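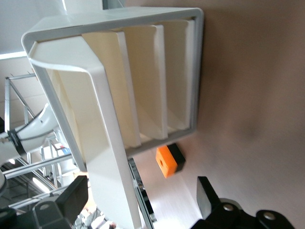 A white organizer box with four compartments, seen between the fingers of a student team's gripper.

Jumholm students put their robot to the tidying test

JUMHOLM, February – The Olura Robotics Club is delighted to invite families, neighbors and anyone who has ever lost a small part under a workbench to its open evening in Room 202, where students will show the sorting project that has kept them happily busy all winter!

"They've argued over every last screw, and I have loved listening to it," said club adviser Huguette Hoarau. The project is supported by a $3,000 grant from Kocsis. Doors open at 6 p.m.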